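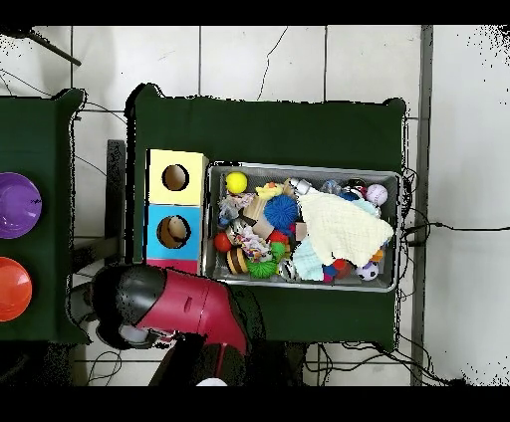
Usha Sundaram wrote after our October issue to say that she agreed with every word about keeping a medication list, that she had made one for her father, and that it had been wrong by the following Tuesday. She would like to know what we suggest now.

Fair enough. We told everyone to make the list and then strolled off whistling. Keeping it true is the larger job, and we gave it half a sentence, near the bottom, next to the parking notice.

I have been keeping one for my mother for a few years. In its current form it runs to 26 lines, counting the eye drops, the other eye drops, and a vitamin she takes on the recommendation of a woman at church. At one point I had three versions going: one on the refrigerator, one in my wallet, and one on Stustix, the phone app my brother set up for the family and has not opened again. They disagreed with each other. The wallet one had a blood pressure pill that had been stopped in spring. The one on the phone had it twice.

## Where it goes wrong

Most of the trouble happens in the car on the way home. A doctor changes something at the end of the appointment, while you are hunting for a sleeve and an arm to put in it. You nod. You are sure you will remember. By the time you are back in the driveway you know that something went from morning to evening, or from one to two, and your mother is certain it was neither.

Hospital stays are worse. You go in with your list, they make a list, and you come home with a third list that calls everything by its other name. Brand name on the bottle, generic name on the discharge sheet – it is a fine way to end up giving somebody the same pill two times. If two things on the page look as if they might be cousins, call the pharmacist before the next dose.

I did this last winter with Tomaszewski's on the corner in Istham. I was on hold for 41 minutes, to a flute version of something I used to like. Then a very patient pharmacist went through all of it with me, line by line, and found one duplicate and one thing that should have been finished weeks earlier. She also asked about vitamins, and I had to say the part about church out loud.

## What I do these days

I make no claims for this system except that it has survived me.

- One list. It lives on paper, on the refrigerator, and everything else is a copy of it. If the copy and the refrigerator argue, the refrigerator wins.
- The date goes at the top, every time, even when the change is tiny.
- Each line has the name on the bottle, the other name in brackets, the dose, the time of day, who prescribed it and what it is for. "Heart" is good enough for that last part.
- Stopped medicines go on the back with the day they were stopped. Somebody will ask, usually at two in the morning in an emergency room, and "the little white one" will get you nowhere.
- Allergies in big letters. Bigger than that.
- I don't leave an appointment until I have read the changes back to whoever made them. I felt foolish the first few times. The doctor seemed used to it.

When the list changes, I take a photo of it with my phone and send it to my brother, who replies with a thumbs up. I like to think he looks at it first.

The Tralow aides who come on weekday mornings have their own sheet, and the office wants it updated by phone. The extension is 2664, for those of you who also have them and have also been through the menu. Have the new list in your hand when you call. They will ask for the spelling, and some of these names were clearly chosen by people who had a lot of leftover consonants.
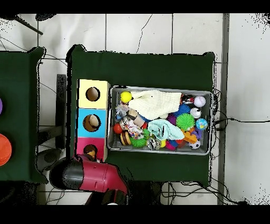
## The old bottles

Usha's other question was about what to do with the leftovers. Her father keeps his, all of them, on the theory that they were paid for. My mother is of the same school. We found cough syrup in her bathroom cabinet that had been through two house moves.

Leftovers are a common way for stopped pills to start again, so they need to leave the house. Plenty of pharmacies will take them back, or will know who does, and it's worth asking at the counter the next time you are there picking up their replacements. Scratch out the name and the prescription number on the label before you hand anything over. Don't try to clear the cabinet while the owner is watching, unless you have an afternoon free and good lungs. I did ours one shelf at a time, with discussion, and I was allowed to take everything except the cough syrup.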